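Oiling a butcher-block table – how often?

dulska_k
Bought a butcher-block table in December and gave it two coats of Trukon oil. The planks are all different shades and I like that, so no stain. How often do people redo it? The can says every 6 months.

Pasov80
Six months is fine for a desk. If you eat at it, go every two. Sand lightly first with 220.

brandao
Disagree on the sanding. I never sand between coats, just wipe it down and oil. Mine is ten years old. Sand it every time and you end up with pale patches.

Pasov80
You get patches if you only do the worn spots. Do the whole top and it evens out.

dulska_k
Not sanding for now then. Do bowls leave rings? I keep a few out on it all the time and don't want to use mats.

brandao
Plastic ones no. Ceramic can if the foot is unglazed and stays wet – check the bottom of yours.

Pasov80
Agree with that. Post a picture so we can see the grain.

dulska_k
OK, the white one is the ceramic.

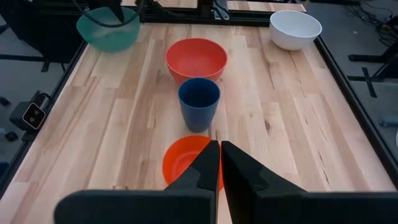
Table top with the bowls and the blue cup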